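Mi año de la basura

Por Florence Penner

Todo empezó con una bolsa de yogures. Bueno, con una bolsa de envases de yogur, que pesan nada y ocupan muchísimo, y con mi vecina Annick Sandhu parada en el rellano un martes a las siete de la mañana, mirándome con una mezcla de cariño y espanto. «¿Todo eso es tuyo?», me preguntó. Todo eso era mío. Vivo sola con una gata.

Yo me tenía por una persona ordenada. Separaba el vidrio, llevaba las pilas a la ferretería, regañaba a mi hermano por el papel de aluminio. Pero esa mañana volví a casa con la pregunta clavada y le mandé un mensaje a Lise Després, mi editora: quería pesar mi basura durante un año entero. Me contestó con una sola palabra: «¿Pesarla?».

Pues sí, pesarla. Me compré una báscula de cocina grandota, la puse en el lavadero y pegué un cuaderno a la pared con un cordel, como los bolígrafos de los bancos. Las primeras semanas fueron divertidísimas. Apuntaba hasta las cáscaras de mandarina (¡qué barbaridad lo que pesan las mandarinas!) y en las cenas no hablaba de otra cosa. Mis amigos, que son gente educada, me dejaban hablar.

En abril ya no me hacía tanta gracia. El cuaderno decía cosas que yo prefería no saber: que tiraba media barra de pan cada pocos días, que compraba cilantro por ilusión y lo enterraba en la nevera, que el café para llevar me dejaba más vasos que alegrías. Mi peor semana llegó a 3.056 gramos solo de comida. Comida que había elegido, pagado y subido por las escaleras, porque en mi edificio el ascensor es un rumor.

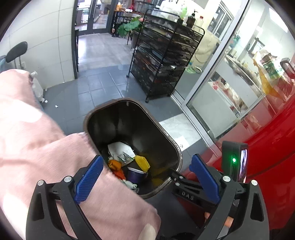
Fue entonces cuando llamé a Harvey Landry, que lleva media vida estudiando lo que tiran los hogares de Prusham y que tiene la voz más tranquila que he oído nunca. Yo esperaba un sermón y me encontré con un señor que me preguntó a qué hora hacía la compra. «Después del trabajo», le dije, «muerta de hambre». Se rió un buen rato. Me propuso cambiar una cosa y solo una: ir al mercado el sábado, desayunada y con la lista escrita delante de la nevera abierta.

Le hice caso a medias, lo confieso. La lista la escribo en el autobús. Aun así, al segundo mes la báscula empezó a marcar menos, y una semana apunté 841 gramos y le hice una foto al cuaderno para mandársela a todo el mundo. Shirley Arsenault, amiga mía desde el colegio, me respondió con un corazón y la foto de un melón entero podrido en su encimera. La quiero mucho.

También hubo cosas que no funcionaron. El cubo de compost del balcón, por ejemplo: tres semanas de entusiasmo, una de mosquitas y una conversación muy seria con Annick, cuyo tendedero queda justo encima. Ahora llevo los restos al huerto de Stilten en una fiambrera, dos paradas de tranvía, rezando para que no se abra. Un día se abrió. Pido perdón desde aquí al señor del abrigo gris.

Lo que más me ha costado es el plástico de las cosas pequeñas, el que envuelve otra cosa que ya venía envuelta. Ahí una hace lo que puede. Compro las legumbres a granel, el jabón en pastilla y el queso al corte, y luego llega un paquete con un tapón de bañera dentro de una caja donde cabría la bañera.

El cuaderno se acabó en la página que tocaba y Lise me preguntó si iba a seguir. Le dije que no, que ya estaba bien. Guardé la báscula en el armario de arriba y estuve así nueve días. La última semana que tengo apuntada, ya en un cuaderno nuevo, son 370 gramos, casi todo posos de café y las hojas duras de un puerro. El pan duro lo congelo en rebanadas. El cilantro lo sigo comprando.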